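Progress report to the Schwerdtfeger fund, second period
Prepared by Elfriede Buschmann, Jorncombe workshop

You asked for fewer adjectives and more numbers this time, so I'll start with the number. We now hold 867 usable demonstrations of the assembly tasks, against a target of 2,176 for the full grant. I did the division too, and I would ask you to read on anyway.

The slow part was getting people to move the arm the same way twice. Urko, our training software, learns whatever it is shown, and for the first month it was shown a lot of hesitation. We threw those recordings out. 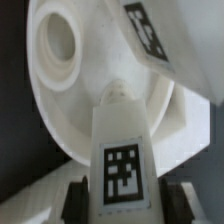 Since then each operator has worked from a one-page script and stopped after 12 attempts, finished or not. The rejection rate dropped, and so did the swearing. We also save failed attempts in a separate folder, as your reviewer suggested. It is a well-stocked folder.

Marked parts remain the rule. The printed markers let us check where a part sat when a recording began, and we reject any session where the starting layout repeats the one before. Operators dislike this rule and have told me so in writing.
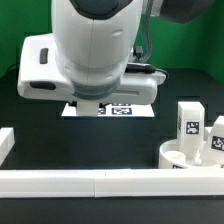 Problems and spending

The shared storage at Trusenwood filled up in December and dropped eight sessions before anyone noticed. They can't be recovered. We bought a second drive from the travel line, which had money in it – we haven't gone anywhere.

Next period we will record the same tasks with new operators, who have not yet learned our bad habits. I would like to move the final delivery back by one month and will send the form separately, once I find the current version of it.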